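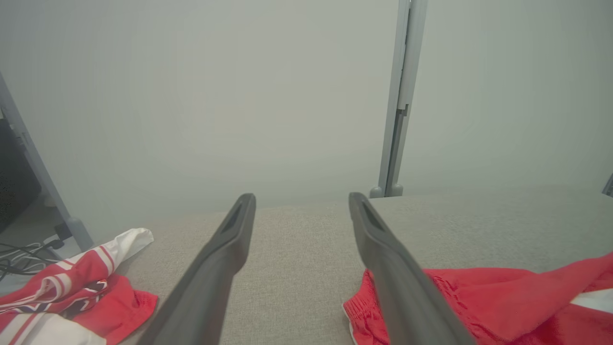 Wing-sze Mok perguntou se podia deixar as camisas na loja de manhã e levantá-las no mesmo dia. Pode, desde que cheguem antes das 10h e não precisem de tratamento de nódoas.

Perguntas frequentes – Lavandaria e engomadoria Preltholm

Qual é o prazo normal?
Dois dias úteis para roupa do dia a dia. Edredões, cortinados e peças em lã levam cinco.

Como é calculado o preço?
A roupa corrente é cobrada ao quilo. Camisas, fatos e vestidos são cobrados à peça, segundo a tabela afixada ao balcão. O cartão mensal custa 45 euros e inclui lavagem e engomagem até ao limite indicado no contrato.

Misturam a minha roupa com a de outros clientes?
Não. Cada saco recebe um número à entrada e é lavado em separado.

Tenho de separar as cores?
Não é obrigatório. Se houver uma peça nova que possa largar tinta, avise ao entregar – sobretudo vermelhos e azuis-escuros.

Tiram todas as nódoas?
Nem sempre. Vinho, ferrugem e tinta de caneta dependem do tecido e do tempo que passou. Diga-nos o que causou a nódoa e não aplique lixívia em casa.

Fazem recolha ao domicílio?
Sim, entre as 18h e as 20h, com marcação na véspera. A entrega é gratuita para quem tem cartão mensal.

O que acontece se uma peça se estragar?
Guarde o talão e fale connosco no prazo de oito dias. A reclamação é analisada por Hendrik Van Beek, que responde por escrito.

Quanto tempo guardam a roupa por levantar?
Dois meses. Enviamos um aviso por SMS antes do fim do prazo.

Fecham nas férias?
Só na segunda quinzena de agosto. As peças entregues em julho devem ser levantadas antes do fecho.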